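Choosing a Gripper Before the Hardware Arrives

Zunduson ran three candidate grippers through a simulated living room before ordering any of them. The results changed the order.

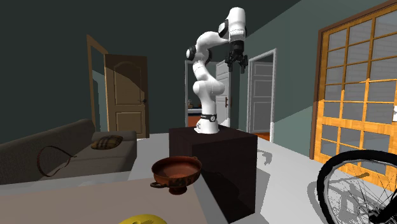
The integrator had a narrow question. Its customer, a home-assistance startup called Undon, needed an arm on a fixed pedestal to pick household items off a table and set them down again without tipping them. The arm had already been chosen. The gripper had not, and the three vendors on the short list quoted delivery times long enough to push any bench comparison past November.

The team built the test in Lusus, the simulation package it already used for cell layout. Each gripper was modeled from the vendor's drawings, with finger mass, stroke and closing force entered by hand. The baseline was a parallel-jaw unit with two rigid fingers. The second candidate was the Macapagal, a parallel-jaw design with compliant pads. The third was a three-finger adaptive hand, heavier than the others and the only one that needed its own controller.

Every gripper attempted the same 287 grasps. Start poses, object positions and approach speeds came from one seeded list, so a given trial differed only in the tool at the end of the arm. A grasp passed if the object left the surface, stayed in the fingers through a 20-second hold and came down upright. Planning time was capped at 25 seconds. A plan that ran over the cap was scored as a failure, even if a valid path turned up later.

Flat and blocky objects did little to separate the three. Curved ones did. The rigid fingers made contact along a narrow line on rounded surfaces, and small errors in wrist angle let the object rotate during the lift. Compliant pads spread the contact and tolerated more error, at the cost of a slower close. The adaptive hand held curved objects best once it had them, but its wider body ruled out many approaches near furniture, and most of its failures came from the planner.

Handles were a problem for all three. A finger that entered a loop often closed on it cleanly and then dragged the object on release. Zunduson added a retreat move of 40 millimeters along the approach axis, which cleared most of those cases and lengthened the cycle slightly.

Contact modeling is the weak point of the exercise. Lusus treats a compliant pad as a spring and a friction coefficient, and real pads creep, pick up dust and wear at the edges. The team repeated the Macapagal trials with friction cut by a quarter. Its lead over the rigid fingers shrank but held.

Zunduson ordered the Macapagal and one set of rigid fingers that fit the same mounting plate. The adaptive hand was dropped. Bench trials will use the same seeded list, starting with the curved objects.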